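The dining table, finally

26/09/2020

I have been putting off writing about the table because for most of the year there was nothing to report. It sat in the garage under a sheet and I walked past it on the way to the freezer. Now it is done, or done enough to eat on, so I will write down how it went while I still remember the order of things.

The table came from a house sale in Eltetville in January. I paid $134 for it, which was more than I wanted to spend. The man running the sale would not go lower and I had already measured it twice, so he knew he had me. It came apart into a top and four legs. One leg bolt was missing and the top had a white ring near one end the size of a soup pot.

My first plan was to sand the whole top back to bare wood and start over. I bought paper in three grits and did one corner by hand. It took most of an afternoon and my shoulder hurt for days. The old finish gummed up the paper almost as soon as I touched it. I put the sheet back on and left it alone until spring.

Kenneth Haldane lives two doors down and used to refinish church pews. I mentioned the table to him over the fence and he came to look at it. He told me to stop sanding and use a stripper, then a scraper, and only sand at the end with the fine paper. He lent me a card scraper, which is a flat piece of steel about as exciting as a ruler. It works very well once you learn to bend it slightly with your thumbs. It gets hot, so wear gloves.

The stripper took two coats. I did it with the garage door open and still had a headache. The ring came out almost completely. There is a faint shadow left if you stand by the window in the morning, and I have decided that is where the fruit bowl goes.

Then came color. I had a picture in my head of something warm, closer to orange than to red. Every stain chart I looked at called that something different. I bought small cans and tried them on the underside, where I now have a row of 5 rectangles that nobody will see unless they drop a fork. The first was too yellow. The second looked fine in the can and went nearly black on the wood. The fourth was the one I used, in a single coat, wiped off quickly.

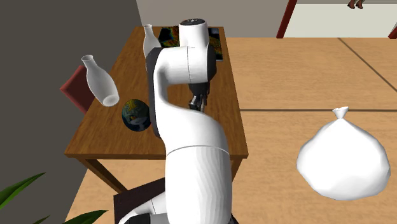

A table with a warm orange-brown top.

For the clear finish I went with a wiping varnish. Brushing would have been quicker, but I have never brushed anything without leaving hairs in it. You put on a thin coat with a rag, wait overnight, rub it lightly with fine paper, clean off the dust and go again. I did six coats. Coat three went wrong because I did it on a damp evening and it dried cloudy in places. I rubbed it back the next day and it was all right.

The missing bolt was the dullest part and took the longest. The hardware store had bolts in the right length with the wrong thread, and the right thread too short. In the end I ordered one. They only came in a bag of 11, so if anyone reading this needs ten table leg bolts, let me know.

We carried the top in last week. It would not go through the kitchen door flat, so we turned it on its side and took it around by the porch. I put felt pads on the feet, and one of them has come off already.

Things I would do differently. I would strip first and not waste an afternoon on sanding. I would also finish the underside properly, with at least one coat of varnish. Kenneth says a top sealed on one side only can cup over time. I have not done it yet and the table is now indoors and very heavy.

Next is the chairs. None of them match and two of them wobble. I have bought a bottle of wood glue and more clamps than I need, and I have cleared a space in the garage where the table was.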